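Robot arms take over the fiddly end of the gear bench at Merkidmont

Anyone who has spent a winter afternoon pushing very small gears on to very small posts will know that it is hard on the thumbs and harder on the eyes, and the assembly team at Merkidmont in Pusden have been doing it for years. Since July they have been sharing the job with a pair of robot arms, and we called in before the break to see how everyone was getting along.

The arms came through Drirneo, the firm's automation supplier, and they are taught by the people who know the work best. Hsin-yi Chou spent 10 years at the bench and now looks after the trials, choosing which parts the arms should try next and stepping in when a grip goes astray.

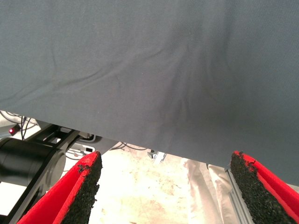
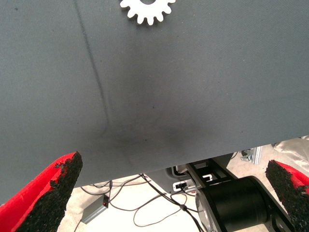
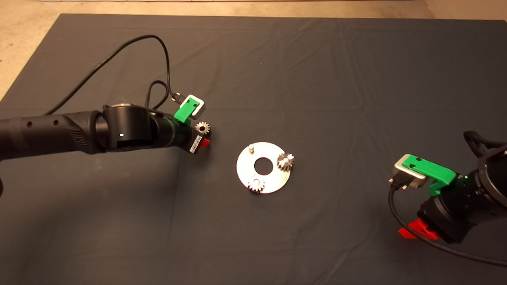
Hsin-yi's day has changed a good deal, and she is cheerfully frank that she was nervous about it at first – she liked her stool by the window and the chatter that went with it. What she does now is much more about watching. With three silver gears on the go, one of them still in the grip of the left arm and the round plate lying between the two machines, she is looking at how each piece is held and how it sits, which she used to judge by feel without giving it a thought. Putting that into words for other people has been the hardest part, she told us, and also the bit she enjoys most.

Witold Witkowska, who runs the shift, says that two people have moved across to inspection and that no jobs have gone. The Moussa line, with its orders of 400 units at a time, is still built by hand, and he expects it to stay that way for a good while yet. There have been grumbles, mostly over the new rota, and he is having another go at it in the new year.

Staff from other departments who would like to come and have a look are very welcome, and should have a word with Hsin-yi first.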